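Home Notebook Workshop Finishes Archive Contact

Bedside tables, guest room refit
August 2025

Carried on with the drum tables for the Grosholm job. Edith Londoño wants the finish and the lids settled before any more go out, so most of the day went on those two things.

Lids first. The front section of the top lifts out, and on the early ones the seam was tight enough that you needed a fingernail to get it started. Manolis eased three of them with 240 grit on a curved block, inside edge only. Better. Don't touch the outer edge – the rim has to meet cleanly at the notches and there is nothing to spare there. One lid went too far and rattles. Put aside, marked in pencil underneath.

Drum is 486 across the rim. The drawing says 490, so somebody please correct the drawing. Angeliki Galanis has the file.

Finish: two coats of the Vulora matte oil on the light oak tone, 19 hours between coats. The sheen matched the sample board. The Trumex lacquer came out too yellow under the warm lamps and I have stopped using it. There is half a can left on the lower shelf if anyone wants it for jigs.

Then over to the room to see how a table sits in use. In the corner by the headboard it fits, and the gray upholstery goes well enough with the oak.

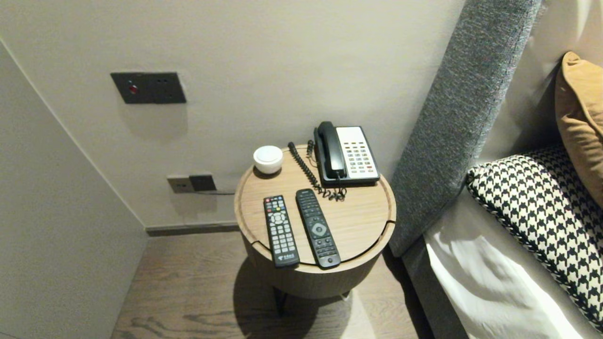

What needs thought is the phone cord. It takes up more of the top than the phone does, and with two remotes in front there isn't much left for a glass or a book. It also lies where you would want to lift the lid, so in practice the remotes have to come off first and the cord gets pushed back. Mhairi suggested a small cutout in the rear rim. I would sooner try a shorter cord, as the rim is the part that takes longest to make. Ask Edith who supplies the phones.

Legs are fine. Felt pads still to come from Kovalchuk, box of 50.

To do:
– pads on before delivery
– remake the one loose lid
– try a rear notch on a scrap rim, 30 wide, before deciding
– Panagiotis to check whether the remotes could live under the lid (inside depth to be measured)

Last updated: after second coat, M.H. to initial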